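Review: Wei 2 wrist-view policy training package (Vosis)

Software reviewed: Wei 2, standard licence, with the Driltel export plug-in
Used for: bin and tray picking of small metal parts, two-finger and multi-finger grippers
Tested at: Gorgate

Wei is a training package for manipulation policies that take their main visual input from a camera mounted at the wrist. It imports teleoperated demonstrations, aligns the video with joint and gripper states, trains a policy and produces a runtime that can be called from an existing controller. Version 1 did this adequately for a fixed bench with a plain background. The claim made for version 2 is that the trained policy depends much less on what lies behind the workpiece, so that demonstrations can be collected in an ordinary working room and the cell moved afterwards without starting over. This review is mainly a test of that claim.

The method is called background exchange in the manual. During training, Wei estimates a mask covering the gripper and the region between the fingertips, then replaces everything outside the mask with content drawn from other episodes in the same dataset. The policy is penalised when its predicted action changes under the exchange. There is nothing new in either half of the idea. The useful part is that the mask is computed from the gripper geometry and the camera calibration, so no labelling is needed, and it moves with the fingers as they open and close.

Our dataset was 840 demonstrations, all of them picks of metal parts from blue bins and trays. We made no effort to screen off the area. People walked through, stools and racks were shifted between sessions, and the lighting was whatever the room had. A wrist camera picks up a lot of this, particularly on approach, when the wrist is still angled towards the room.

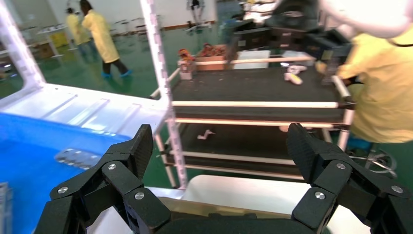
Import was slower than expected. Wei wants timestamps on every stream from a common clock, and rejects an episode outright if the offset between camera and joint data drifts past its limit. The limit can be raised in the configuration file but the manual does not say what the consequences are. We left it alone and re-exported the rejected episodes through the Driltel plug-in, which resamples the joint stream to the camera clock. This cleared most of the errors. The remaining episodes had dropped video and were discarded before we arrived at the final set.

Calibration is the weak point of the set-up procedure. The mask is only as good as the transform between the camera and the gripper base, and Wei's own calibration routine assumes parallel jaws. For jointed fingers the user has to supply a kinematic description with correct link widths. Ours had been written for collision checking and the links were padded. With the padded model the mask swallowed a good deal of background at each side, and the exchange step did correspondingly less. Trimming the links to their real dimensions took an afternoon and made a visible difference in the preview window. The manual should put this on its first page. It is in an appendix.

Training ran for 3 days on a single workstation. The run is restartable, and the restart worked properly when we tested it by pulling the process down midway. Logging is sparse. You get the action loss, the consistency penalty and a validation figure, all written to a text file. There is a plotting tool, which failed to open on our machine, and we used our own.

For evaluation we compared policies trained on identical data, one with background exchange switched on and one with it off. Each was tested in the position where the demonstrations had been recorded, and again after the cell had been moved to another part of the room with different furniture behind it. Starting poses and part placements were drawn from the same list for both policies. A pick counted as a success if the part left the bin and was still held at the end of the lift.

In the original position the two policies could not be separated. The differences were smaller than the variation between repeat sessions with the same policy, and we would not draw anything from them. The penalty does not appear to cost much when the background is familiar, which had been one of our concerns.

After the move, the policy trained without exchange fell to a success rate of 55 per cent. Its failures had a consistent pattern. It approached well, slowed above the bin and then closed early, with the fingertips short of the part. The policy trained with exchange kept most of its original performance and did not show the early closing at all. Its remaining failures were grasp failures of the usual sort, mostly flat parts lying against the bin wall where neither finger could get underneath. No training method is going to fix those with the fingers we were using.

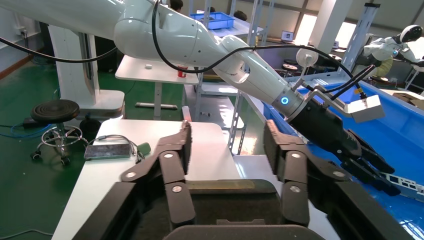
Black multi-fingered gripper over the blue tray, fingertips close to the metal part.

The tray results with the multi-fingered gripper were less convincing. Exchange still helped after the move, but by a smaller margin, and the policy was hesitant in both positions. Part of the reason is likely to be the mask. With more fingers there is more overlap in the wrist view, and the region Wei treats as "between the fingertips" becomes a poor description of where the contact will happen. The manual lists multi-finger support as complete. We would call it usable with care. Anyone buying the package mainly for a dexterous hand should ask Vosis for a trial licence first.

A second limitation concerns objects that sit inside the mask without being part of the task. Cables are the obvious case. If a cable passes between the fingers during approach, it is preserved by the exchange step and the policy is free to learn from it. We removed a group of such episodes and retrained, with a modest improvement. Wei has no tool for finding them, so this meant watching video.

We also tested the option that exchanges backgrounds with an external image set in place of the user's own episodes. It trained more slowly and was no better after the move. The in-dataset version has the advantage that exposure, lens distortion and motion blur all match. A dataset recorded against one blank wall would presumably have little to exchange with itself, and the external option may be worth more there. We had no such dataset to try.

Runtime behaviour was sound. Inference kept up with the controller throughout, and the watchdog stopped the arm cleanly when we unplugged the camera. The interface is a small library with sensible function names. One irritation is that the runtime reloads the complete gripper model every time the policy is switched, which leaves the arm idle for long enough to be annoying during a comparison like this one.

Documentation is uneven. The description of the method is clear and gives the loss terms in full, so a competent group could reproduce the central idea without buying anything. The configuration reference is incomplete, and several options carry names from version 1 that no longer match what they do. Support replied to both of our queries with specific answers, one of which was to confirm a bug in the plotting tool.

Limits of this test: one room, one family of parts, one camera model, and a move within the same building. We did not change the floor or the overhead lighting, and both occupy a large share of a wrist view. A cell shipped to another site would be a harder case, and our figures should not be read as covering it.

Rating

Import and calibration: fair. Allow time for the gripper model.
Training method: very good for two-finger grippers, fair for multi-finger.
Runtime: good.
Documentation: fair.

Recommended for groups collecting wrist-view demonstrations in shared or changing rooms with a two-finger gripper. Existing version 1 users on a fixed, enclosed bench have little reason to pay for the upgrade. Our configuration files and the trimmed link model are available to other Wei users on request, as are the evaluation lists for both positions.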